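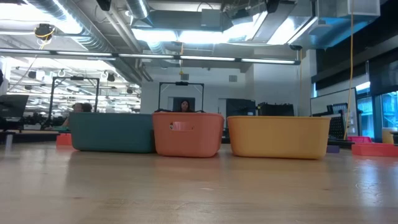

Skollard 6 vs Bindenero Su: standby drain and background sync

Phones & Tablets > Comparisons
Thread started March 9, 2019

kettlepoint
Moved from the Skollard 6 to the Bindenero Su last month. Same SIM, same accounts, same apps. Overnight the Skollard lost 2 percent in airplane mode. The Su loses 6. Battery health reads 100 on both. Is this normal for the Su, or should I send it back?

mr_ohm
Check Arkivia first. On the Su it ships with "sync when idle" turned on, and airplane mode doesn't stop it from indexing local photos. Settings, Accounts, Arkivia, Idle tasks.

kettlepoint
It was on. Turned it off, will run it again tonight.

dalby_t
Indexing doesn't explain that. I have 2,000 photos on mine and it finished the first day. After that the process sleeps. The Su has a smaller battery than the Skollard, so the same drain in mAh shows up as a bigger percentage. Compare mAh or don't compare.

mr_ohm
The difference in capacity is nowhere near three to one. And indexing restarts after every update to the Arkivia app. Look at the wake lock list in developer options. Mine had 112 entries from Arkivia in one night.

dalby_t
112 wake locks of what length? If each one is a few milliseconds you will never see it on the meter. The count by itself tells you nothing.

mr_ohm
Didn't log the length. I'll give you that one.

fennimore88
Su owner here, 4 percent a night with Arkivia uninstalled. The always-on display is the other thing to look at. It stays on in airplane mode unless you set a schedule.

kettlepoint
Results. Idle tasks off, display unchanged: 5 percent. Idle tasks off, always-on display off: 2 percent. Same as the Skollard.

dalby_t
So mostly the display.

mr_ohm
Mostly. One point still went to Arkivia.

dalby_t
One point is the rounding on the battery meter. Run it three nights each way and then we can talk.

kettlepoint
Not doing six nights of this. Keeping the phone. Does the display schedule survive a reboot? Mine went back to always on this morning.

fennimore88
Only if you set it under Lock screen. The toggle in the quick panel resets.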